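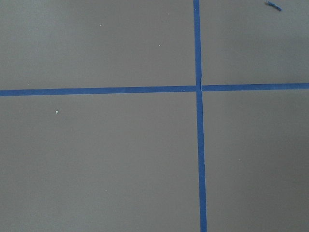

Blue tape, crossed, on a gray surface

Brolletti > Tax Disputes > Office Forms > Appeal File Inspection

Appeal File Inspection Checklist, With Comments
Divora office, October round

Use one copy per file. Mark each line OK, FIX or N/A. A comment is required for every FIX. The file does not go to the drafting desk until all the FIX lines in Parts A and B are cleared. Part C can stay open for a week.

File inspected: Rusu, property assessment
Stage: objection rejected by the assessment office, appeal to the Divora tax tribunal in preparation

PART A. DEADLINES AND AUTHORITY

A1. Rejection notice is in the file, all pages. OK
Comment: Both sides were scanned. The appeal instructions are on the back of the last page, so check for this on older files too.

A2. Envelope kept with the notice. OK
Comment: Postmark is readable.

A3. Date of receipt written on the notice and initialed. FIX
Comment: Stamped but no initials. The mail log shows the same day, and whoever opened the mail needs to initial the stamp.

A4. Appeal deadline entered in both calendars. FIX
Comment: It is in the office calendar only. The paper calendar at the front desk has the early warning but no final date. Enter the final date in red.

A5. Deadline worked out by a second person without looking at the first result. OK

A6. Signed power of attorney covers court proceedings. FIX
Comment: The form in the file is the old one, which covers dealings with the assessment office. It says nothing about the tribunal. New form sent to the client, not back yet. If it is still missing when the appeal is ready, file the appeal and hand in the form afterward, with a line in the cover letter saying so.

A7. Conflict check done again at the appeal stage. OK
Comment: Skevutetti was added to the search as co-owner of the lot. No hits.

PART B. THE DISPUTE

B1. Assessment being appealed is named by tax year and notice number. OK

B2. Amount in dispute is stated and matches the objection. FIX
Comment: The objection says 1,642. The client summary says 849. The smaller figure leaves out the second year. Correct the summary and send the client a new copy before asking for approval of costs.

B3. Every point raised in the objection is listed, with a note on whether it is kept or dropped. OK
Comment: The point on late interest is dropped at the client's request. The e-mail is in the file behind tab 4.

B4. New points are marked as new. N/A

B5. Request for suspension of payment considered. OK
Comment: Considered and not made. The client has already paid. The receipt is in the file.

B6. Court fee estimated and told to the client in writing. FIX
Comment: Told by phone. A phone note is not enough for this line. Send the fee letter.

B7. Legal expenses insurer asked for cover. FIX
Comment: Asked, no answer. Second reminder due this week. Some policies pay for court proceedings in tax matters and leave out the objection stage, so ask for cover for the appeal by itself. 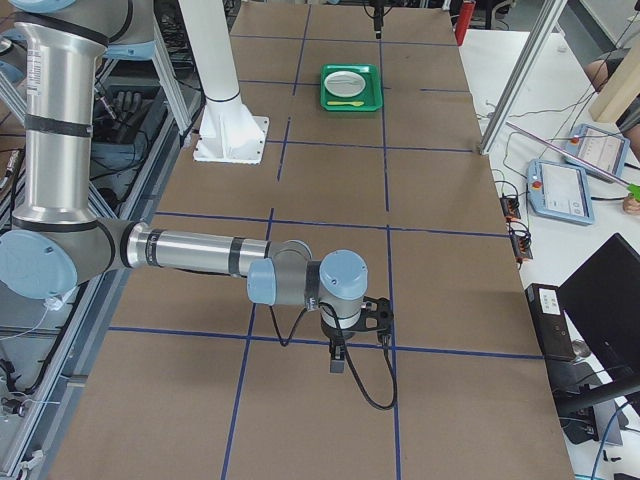 Appeal File Inspection Checklist - Page 2

PART C. CONDITION OF THE FILE

C1. Papers in date order, newest on top. OK

C2. Exhibits numbered and listed. FIX
Comment: There are 8 exhibits on the list and the last one has no number on the document itself. It is the survey plan. Use a pencil number on the original and a sticker on the copies.

C3. Originals separated from working copies. OK
Comment: Originals are in the clear sleeve at the back. Nothing gets punched or stapled.

C4. Electronic file matches paper file. FIX
Comment: Paper has the neighbor's letter and electronic does not. Scan it under correspondence, third parties. The electronic file also has two drafts with the same name. Delete neither, add the month to the older one.

C5. Phone notes signed. OK

C6. Page count of the complete file entered on the cover. OK
Comment: 928, counted before the new fee letter. Update after filing.

C7. Unrelated papers removed. FIX
Comment: Two pages from the Skevutetti inheritance matter were behind tab 6. Moved to the right file. Check the rest of tab 6 again, they were stuck inside a folded plan.

NOTES FOR THE NEXT INSPECTION

Line A6 was marked FIX on most of the files this round. The old form is still in the tray by the copier and should be taken out.

Line B6 needs a place to enter how the client was told. Until the form is changed, write it in the margin.

If the tribunal rejects the appeal, open a new checklist for the next stage. Do not carry on with this one. The first line to fill in on the new sheet is whether the decision allows a further appeal, and the second is the deadline.

Result of inspection: NOT CLEARED. Reinspect Parts A and B when the new power of attorney comes in, or two weeks before the deadline, whichever is earlier.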